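Bielecka 语言与手艺项目 进展报告

致：Edmund Malinowski 先生
报告人：Duangjai Noiphan
报告时段：从一月到六月

Malinowski 先生：

您好。这是我们第二次向您提交报告。上一次的报告您说太短，很多地方看不明白，所以这一次我写得详细一点。中文不是我的母语，Bronisława Szulc 帮我看过前半部分，后半部分她没有时间看，如果有的句子不通顺，请您原谅，也请直接写信问我。

一、项目现在的情况

您知道，我们的项目是给在 Bielecka 居住的成年移民开设的晚间课程。他们大部分白天上班，晚上六点半以后才有时间。课程有两个部分，一个部分是语言，一个部分是职业方面的知识。本时段一共有 35 位学员登记，比去年秋天多。登记的人里面，有一部分是通过朋友介绍来的，也有的人是在 Grikau 的市场看到我们的纸条以后来的。

语言课分成两个班。初级班由 Szymon Tokarz 老师教，中级班由 Hạnh Ông 老师教。初级班的困难是学员的水平差别比较大，有的人已经会读报纸的标题，有的人还在学字母。Tokarz 老师从三月开始把前半个小时改成分组练习，后面的时间才一起上课。学员对这个改变比较满意，不过有两位学员觉得分组的时候教室太吵，我们把其中一组搬到走廊旁边的小房间去了。

中级班主要练习写信和打电话。给房东写信、给学校请假、打电话预约医生，这些内容都是学员自己提出来的。Hạnh Ông 老师把大家写过的信收集起来，改正以后做成一本小册子，叫做“Nono”。这个名字是学员选的，我不太清楚它的意思，他们也没有给我一样的解释。小册子印了 300 本，有一部分已经放在 Grikau 图书馆的入口，剩下的会在秋天报名的时候发给新学员。

二、出勤

出勤在一月和二月很好，四月以后下降。我们给没有来的学员打了电话，听到最多的原因是换班。Devholm 那边的仓库在春天改变了上班时间，住在那里的学员坐最后一班公共汽车也赶不到。我们跟他们商量以后，在五月试了一次在 Devholm 上课，地点是教堂后面的活动室。来的人比我希望的少，但是来过的人都问下一次是什么时候。我想在秋天继续试，每个月两次，先不增加老师。

另外一个影响出勤的问题是孩子。有几位母亲说，如果晚上没有人看孩子，她们就不能来。Bronisława Szulc 在五月和六月安排了一个儿童角，在教室隔壁，有书和积木。这个安排以前没有写在预算里，费用是从文具那一项里节省出来的，我在第四部分再说明。

三、职业部分

职业部分的内容包括：怎么写简历，怎么看劳动合同，面试的时候怎么介绍自己，还有安全方面的词汇。安全词汇这一课我们上了两次，第一次时间不够。学员最需要的是机器旁边的警告牌上面的词，例如“禁止触摸”“先断电”“检修中”。这些词在普通课本里很少，Tokarz 老师自己做了卡片。

看合同的课是请 Szulc 女士上的，她以前在工会工作过很长时间。课后有一位学员发现自己的合同里没有写加班怎么计算，他跟雇主谈了，现在已经补上。我认为这是本时段比较好的一个结果，虽然它不容易用数字表示。

简历的课不太成功。我们准备的样本太正式，学员抄下来以后，大家的简历看起来都一样。Hạnh Ông 老师建议下一次先让每个人用口头讲自己的工作经历，别人帮他记下来，然后再写。我同意这个办法。

职业部分最后的一课是“描述工作台”。学员要用完整的句子说出桌子上有什么、什么在左边、什么在右边、谁拿着什么。这一课练习的是方位词和量词，对初级班来说比较难，“上面”和“上方”的区别就讲了很久。练习用的句子有“黑色的桌子上有一块白色的板”“板上有很多蓝色的小零件”等等。中级班的学员还要把句子连成一段话，念给同学听，同学一边听一边画图。
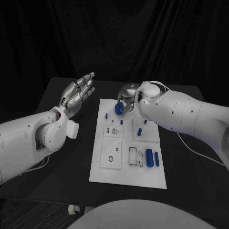
四、费用

费用总的来说没有超过您批准的预算。教室租金和计划一样。老师的交通费比计划高，因为增加了去 Devholm 的路程。文具比计划低，我们用了去年剩下的本子，省下的钱买了儿童角的书和积木。如果您认为这样不合适，请告诉我，我可以在下一个时段调整回来。详细的表格和收据我会另外寄给您。

还有一件事需要说明：复印机在四月坏过一次，修理花了 3 个星期，所以 Nono 小册子比计划晚印。修理费由房东支付，没有用项目的钱。

五、下一个时段的计划

秋天的报名从九月开始。我们希望保持两个班，并且在中级班增加一个小时的发音练习，这是学员提出来的要求。Devholm 的课如果到十一月人数还是很少，我会写信跟您商量要不要停止。

我们也想请您考虑，把儿童角正式写进预算。Szulc 女士已经写了一页说明，跟收据一起寄给您。

如果您有机会来 Bielecka，欢迎晚上六点半以后来听课。初级班的学员很想练习向客人介绍自己。

此致
敬礼

Duangjai Noiphan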